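6 min read

The Bed Is the Biggest Table in the House

My grandmother folded laundry on the bed, my mother folded laundry on the bed, and for eleven years I lived in an apartment with a perfectly good folding counter in the basement and carried everything up 3 flights of stairs so I could fold it on the bed too. I used to feel a little guilty about this. There are whole books telling you the bed is for sleep and the laundry should be dealt with standing up, at waist height, the moment the dryer stops. I have read a few of them (in bed, as it happens, with a heap of shirts on my feet).

But a bed has a lot going for it. It is wide and soft and it doesn't mind a zipper. You can lay a pair of pants out at full length, which you can't do on most kitchen tables, and you can leave a sweatshirt spread flat next to them while you decide whether it gets folded in thirds or just goes on a hanger. You can sit down. And if you're the kind of person who needs company for chores, you can prop a show up at the far end and get through a whole basket without noticing.

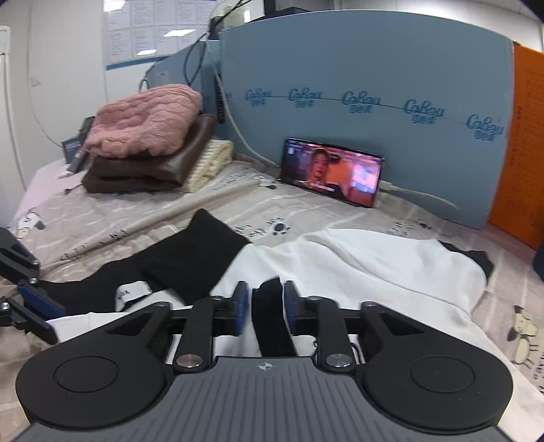

A reader in Lomance wrote to say that she had given up on the bed entirely. Hers became a kind of second closet, she explained, where the clean clothes moved to the chair at night and back to the mattress in the morning, and by Friday she was picking socks out of the pile and calling it a system. She folds on top of the washer now and says she has never slept better.

I take her point, and I have lived that exact week more times than I'd like to admit. What finally helped me was starting later in the day. If I dump the basket out after dinner, the pile is standing between me and sleep, and it gets done. If I dump it out at noon, it can sit there looking at me until midnight, and then over to the chair it goes.

The order matters too, at least to me. I do the long things first, pants and leggings and anything with legs, while there's still room to stretch them out. Dark leggings are the ones I dread, since they twist themselves up in the wash and you can't tell front from back until you find the tag. So find the tag! Lay it face up, smooth each leg down with your palm, bring one leg over the other, and fold from the ankle toward the waist. Loose tops come next. I never button or fuss with them, just sleeves in and bottom up, and if they come out a bit lopsided they'll still fit in the drawer.

Then the small stuff, which I do sitting down, with the show on. One July I timed myself out of pure curiosity, and a full basket took 24 minutes with the television and 24 minutes without it, so I've stopped feeling bad about that as well.

Last comes the part my mother was strict about and I have come around to, and that's putting everything away before you straighten the sheet. She'd run her hand across the whole bed afterward, corner to corner, feeling for the one sock. There was nearly always one, usually down by the pillows.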